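[drullano-list] Re: Open day at the Swanson building, was it worth the drive?
Jan 24, 2022

On the list last week somebody wrote:

> Did anyone from here get to the Drullano open day in November? I had
> it on my calendar and then my car had other ideas. The notice said
> "cloth handling demonstration, all afternoon" and I've been curious
> ever since. Every robot demo I've been to was boxes going onto
> pallets. Is soft stuff any further along than it was a few years
> back? Also, is the parking as bad as people say?

Yes, I went, and yes, the parking is bad! Go around behind the Swanson building and use the gravel lot by the loading doors. I did two laps of the front before a guy in a reflective vest took pity on me.

But oh, it was worth it. I stayed until they started turning the lights off. I'd planned on an hour.

First the part you asked about. They're doing cloth and only cloth, at least in the room they let us into. Shirts, towels, scarves, odd squares of fabric. The job they've set themselves is store racks: taking things off, putting things on, straightening what's there. I thought that sounded like a small problem until I tried it myself with the hand-held gripper (they let visitors try it, more on that below). A shirt has no shape until you pick it up, and then it has a new one every second. You grab what you think is a shoulder and it's a hem.

How they teach it: a person holds a two-finger gripper with a camera on it and does the task by hand, over and over, and the recordings go into training. No arm involved at that stage. The arm comes later and tries to do what the person did. They said a good operator gets 190 usable tries out of a day, and that the whole rack set was at 437 when we visited, so they were still near the beginning and quite open about it. I liked that a lot. When the arm missed, they let it miss and talked about why.

And it did miss. I watched it work on a towel for a good long while. It would come in nicely, close the fingers, lift, and about half the time come up with air or with two layers when it wanted one. Then it would go back and try from a slightly different side, and I swear the whole room was leaning with it. When it finally got the thing over a hook there was applause, real applause, from grown adults in winter coats.

The hand-held session was my favorite part. You stand at a white table with a spinner rack on it, the wire kind with hooks going out like a star, and there's cloth hanging down low, some of it on top of other cloth. You have two fingers to work with. Padded ones, a bit foamy on the face, which I assumed was for grip, and the person running the table said it was partly that and partly so you don't snag threads. My first ten minutes were awful. I kept pushing the rack around with the back of the gripper and coming away with nothing. Then something clicked and I started coming in lower and slower, and I got 20 good ones in a row before they gave the next person a turn. I would have paid for another go.
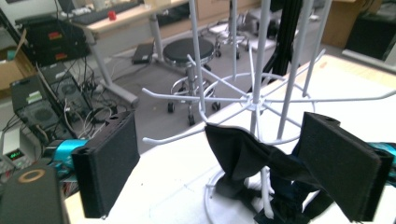

Good write-up, and I'll add one thing from the afternoon group, as I was in the later slot: the dark fabrics were the hard ones. Our table leader said black on top of another dark color gave the camera very little to go on, and folds just vanish. We asked whether they'd thought of stronger lights and the answer was that stores don't have those, so they train without.

That fits with what I saw, thanks for adding it. The light-colored towel was the one it did best on, now that I think back.

A few loose ends for whoever asked. The talk in the side room was by the Dukis people, who do the finger pads, and it ran 38 minutes with a lot of slides about foam. I enjoyed it more than I expected to, but bring coffee. Privodel had a table with brochures and no one at it while I was there. The main room is a working lab with cables and office chairs and computers wherever there's space, so wear flat shoes and watch your step.

They're talking about another open day once the arm can do a whole rack by itself. No date yet. If there's interest I'd be glad to share a ride, I have room for three and I know where to park now.

Comments (3)

towelwatcher
I was one of the people clapping. No regrets.

benchnotes
Does anyone know if they take kids at the hand-held table? Mine is eleven and would never leave.

gravel_lot
They had a step stool out for shorter visitors in my slot, so I'd guess yes. Email them first though, the sign-up sheet filled fast.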